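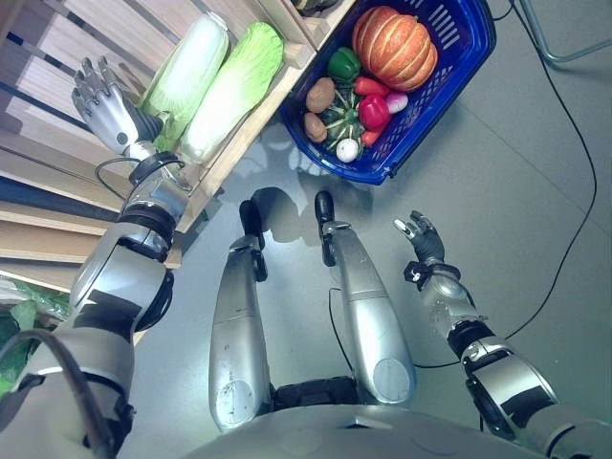
Left hand beside the napa cabbage, head camera view during a shelf-picking session.

Elanix Teleop Kit for Humanoids
Part no. EX-404
Supplier: Solbridge

The Elanix kit lets one operator drive a full-size humanoid by remote control and record every session as a demonstration. The operator wears a headset and a pair of finger-tracking gloves. The robot's arms follow the operator's arms, the hands follow the gloves, and the headset shows what the head camera sees. Joint positions, hand commands and video are saved together on one clock.

Grocery work is the most common starting point for our customers. Produce comes in odd shapes, and a person can show the robot how to get its fingers around a pumpkin or a pepper much faster than anyone can write it down. Start with large items on an open shelf, then move on to a mixed basket.

What you get
Headset with head strap and spare face pad
Finger-tracking gloves, 2 pairs (medium and large)
Foot pedal for start, stop and discard
Control box with power supply
Recording software, one seat
Carry case

Specifications
Tracked joints, both arms and hands: 54
Supply voltage: 220 V (step-up converter sold separately)
Robot connection: wired Ethernet
Hands supported: five-finger, left and right
Export: one folder per demonstration, video plus joint log

Recording a demonstration
Stand the robot within reach of the shelf and run the arm check. Put on the gloves, hold both hands open and press the pedal to match your pose to the robot's. Press again to record. Move at a steady pace and keep your head pointed at the item you are reaching for. A long press on the pedal throws the take away.

Keep cables clear of the feet before turning on leg control. For shelf work we suggest leaving the legs locked.

Customer note
"We had new operators recording usable takes by their second session. The medium gloves run small." Nour Geagea, Daher

Ordering
Sold by quote only. Orders ship from our Destberg warehouse. The large gloves are on back order until December; kits ordered before then ship with two medium pairs and the large pair follows at no charge. For fit questions or a remote demo, ask for Tarek Sfeir in technical sales.

Page updated August 7, 2025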